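4.2 Simulated drawer tasks

We evaluate the Kilon controller on a set of simulated manipulation tasks built around a small wooden cabinet with one drawer. The simulator, Darnano, renders the camera views that are given to the policy, and the policy returns end-effector motions. No joint angle for the drawer is passed in, so its state has to be estimated from the images. Figure 1 shows two of the rendered views. In (a) the drawer is partway out and the arm is out of view.

(a)
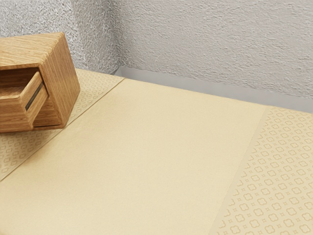 4.3 Perception of the drawer state

The state estimator takes the last 3 images from each camera and predicts how far the drawer is open, along with a confidence value. We trained it on 2000 rendered episodes and held out 123 for testing. Wood grain and tabletop patterns were drawn at random from the Clukness texture set.

Most of the large errors came from views in which little of the drawer front was visible. The planner therefore holds its current plan when confidence falls below a fixed threshold, and asks for a small camera motion before it plans again. This added 13 control steps to the median episode.

4.4 Close-range views

Close to the cabinet, the estimator has less context to work with. View (b) includes the black curved handle and a large part of the wooden panel, with the tips of the gripper fingers at the bottom edge. We crop nothing from such views. An earlier version masked the fingers before the images reached the network, but the mask drifted whenever the hand calibration was slightly off, and we dropped it in March.

(b)

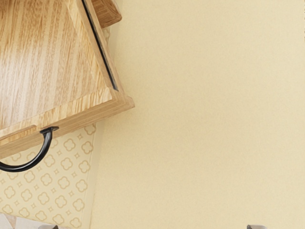 Figure 1. Rendered views from the drawer tasks.

Arsalan Zaidi pointed out, on reading a draft of this section, that the confidence threshold was tuned on the same textures used in training, and that the planner might hold too often on cabinets from another set. We repeated the tuning with the Gondal textures and kept the threshold that gave fewer holds. The results in Section 5 use this second value.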